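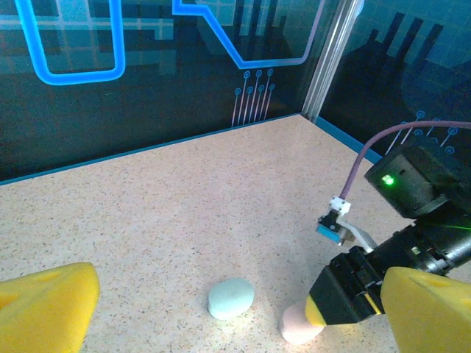

One reader of last year's notes wrote in to ask why we spend a whole week on picking things up, when her dishwasher has been doing a chore unsupervised for years and never picked up a thing. Fair point! I've kept it at the top of the Week 4 handout because it's the best argument I know against my own lecture.

Home | Unit outline | Readings | Week 4 | Forum

So, can machines do the chores yet? My short answer is "some, if you rebuild the chore around the machine". Your dishwasher doesn't scrub plates at the sink, it sprays them in a box, and you still do the loading (and the arguing about the loading). Same story on the shop floor. The Priltmont packing line we read about gets through 1132 cartons a shift, every one the same size, and then a person has to sort the returns bin by hand.

Soft and small stuff is where it gets ugly. Think dough, socks, a kid's craft table at the end of the arvo. Squeeze too hard and you've changed the shape of the thing you were meant to tidy.
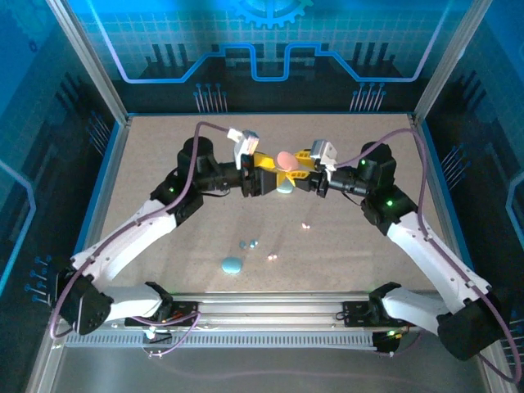
Two arms help, up to a point. One can steady while the other works, and you and I do that all day without noticing, opening jars and peeling spuds. But now you've got timing to worry about as well, and each arm has to put up with whatever the other one does to the object. The Flustau reading is good on this. Skip the maths on your first go if it scares you, then come back to it!

For the tute: pick one chore at your place and do it one-handed, then two-handed, and write down every spot where you got stuck. Around 50 lines of notes is plenty. Bring them along, messy is fine, and have a favourite failure ready to tell the group.

4 comments | 2427 views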